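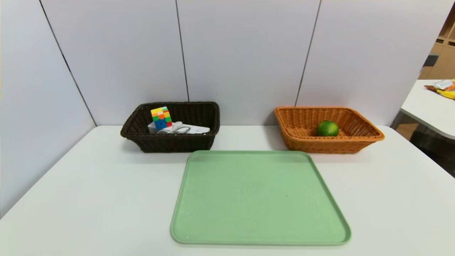

A puzzle cube and a pair of scissors share a wicker basket on one of the tables.

Swap Saturday returns to Wondside hall in March

If your kitchen drawer no longer shuts and there is a box in the hallway you have been stepping over since the holidays, the neighbors behind the Wondside household swap would love to see you. The swap is back for its spring round on a Saturday in March, and after last fall's turnout (321 people through the door, which surprised everyone, the organizers most of all) it will run an hour longer than before.

The idea is the same as ever. Bring things that still work and that you no longer want, put them on the right table, and take home whatever catches your eye. No money changes hands and you don't have to bring something to take something. Toys and games, craft supplies, books, kitchenware and small tools are all welcome. Mattresses, car seats and anything with a frayed cord will have to stay home.

"People come in saying they only want to drop off a bag, and an hour later they're still here talking about somebody's bread pan," said Natália Hrubý, who started the swap in her own garage with six families from Kingi Street and still bakes the poppy seed rolls for it. "I had one man bring back the same jigsaw he took the year before. He'd finished it and wanted somebody else to have a turn, and I thought that was just lovely."

New this time is a mending corner run by Kumaresan Shenoy, a retired tailor who will sew on buttons, take up hems and show anyone who is curious how to darn a sock. He has room for 20 people over the course of the day, and there is a sign-up sheet by the coffee urn. Bring your own thread if the color matters to you, he says, as his tin runs heavily to navy blue.

Doors open at 9 a.m. and drop-offs are taken until noon. Whatever is left on the tables at closing goes to the thrift shop on Clunex Road, apart from the books, which the school has asked to look through first. Parking behind the hall is tight, so neighbors who live close by are asked to walk over if they can manage it. Strollers and wagons are fine inside.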